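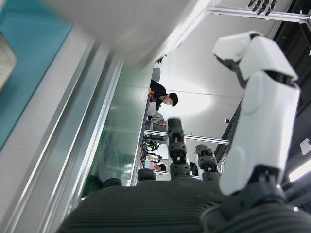 Horkix opened its Turkari workshop to visitors on Monday, with 200 places taken up across four sessions. The main demonstration was of the Ultero hand, which the company is developing for light assembly and sorting. Hatice Akgül, who leads the hand group, took the first session through the mechanical layout: four dark grey jointed fingers set along a ribbed palm, and a thumb in glossy white plastic shells with grey gaps at the joints. The thumb shells come off separately, so a worn joint can be reached without stripping the palm.

Visitors then watched the hand at a metal-framed workstation in the main office. The test routine consisted of picking up small parts, turning them and setting them down in a tray. Ekrem Demirtaş said the current build had completed 900 hours of running, and that cable wear at the base of the thumb remained the chief maintenance item. Questions from the floor dealt mostly with grip force and spare parts. Prices were not given.

A second talk, by Ho-yin Fang, covered calibration, which at present takes 9 minutes per hand. Slides from both talks can be requested from the Turkari front desk. The next open day is planned for July.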